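Lining a Round Steel Bowl with a Waste Bag: Fit, Overlap and Time
Project report, Household Tasks module
Chaimae Mansour
February 14, 2026

1. Background

The Mestham study house uses open steel bowls as waste bins in its kitchen and workroom. They are easy to wash but have no lid, clip or ring to keep a liner in place. When the overlap at the rim is too short, the liner slides in under the first load. The aim of the project was to find a way of fitting the liner that one person can repeat with the bowl on the floor.

2. Materials

Bowl: round, stainless steel, open top.
Liners: black plastic bags in two makes, Klinhom and Didov. The Didov bag is the wider of the two.
Floor: hard glossy tile. The bowl moves easily on this surface when pulled from one side.

3. Method

Each bag was opened fully and shaken once before fitting. The person stood with the bowl directly in front of the feet and leaned forward over it. The bag was laid across the opening, and its mouth was then worked over the rim with both hands. Two orders of work were compared. In order A the far edge was hooked first and the near edge pulled back. In order B both sides were stretched outwards together.

Every combination of bag and order was repeated three times, giving 12 fittings in all. A fitting was counted as complete when the edge of the bag was below the rim all the way round.

With the bag over most of the opening, the side of the bowl still shows as a band of bare steel under the plastic. 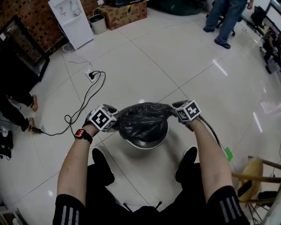

4. Results

Order A moved the bowl towards the person in four fittings. On each occasion one hand had to leave the bag to put the bowl back, and the far edge came loose twice. Order B did not move the bowl enough to need correction.

The Klinhom bag was tight at the rim and held well once fitted, but it was slower to stretch. The Didov bag went on quickly and left slack plastic, which had to be gathered and knotted on one side. Creases left from the roll made it hard to judge where the mouth of either bag was.

5. Discussion

Order B is preferred on smooth floors. A rubber mat under the bowl would probably reduce the difference between the two orders, but this was not tested. The loads used at Stirnuretti in October were dry paper only, so the results should not be applied to food waste.

6. Further work

Repeat with a mat. Measure the overlap with a tape at four points on the rim. Test a smaller bowl with the Klinhom bag.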